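Labels that stay put

Adhesive labels fail in predictable ways. The commonest is edge lift: a corner comes away, dust settles on the exposed glue, and the label can no longer be pressed back. Heat, flexing and poor surface preparation each speed this up, and poor preparation accounts for most of the complaints that reach suppliers.

At Grerkon, a contract finishing shop in Anham, incoming parts are wiped with solvent, left to dry and labelled at room temperature. The shop tried skipping the wipe on moulded plastics in April and went back to it within the month. Mould release agent leaves a thin film that the glue bonds to in place of the part. 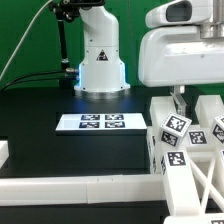

Wiping is overrated if the label stock is wrong to begin with, according to Pasaribu, which supplies film and paper stock to the trade. Its advice is to choose the glue for the surface first, and to treat cleaning as a way of keeping the result even from batch to batch.

Both positions can be tested. In a peel test the label is pulled back at a fixed angle and speed, and the force is recorded. Kosent ran 40 strips on painted steel, half of them wiped. Of the whole set, 38 held above the shop's limit after a day. The 2 that failed were both unwiped. 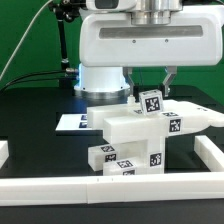

Small parts are harder than flat panels. A label on a narrow face has little area and a great deal of edge, and any overhang will catch on a sleeve or a tray. The usual remedy is to cut the label slightly smaller than the face and round its corners – a change that costs nothing once the die is made. A cube small enough to sit between two gripper fingers leaves very little margin for error in placing a tag. Larger faces are more forgiving, and a simple card jig is usually enough.

Paper stock remains the cheapest choice indoors. It marks easily and tears when removed, which can be useful where tampering matters. Film lasts longer but shrinks

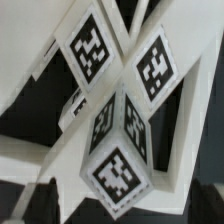
slightly as it ages, and on a glossy surface the shrinkage shows as a thin line of glue at the border. Storage matters too. Rolls kept above 31 degrees tend to bleed at the sides, and the first few turns should be discarded.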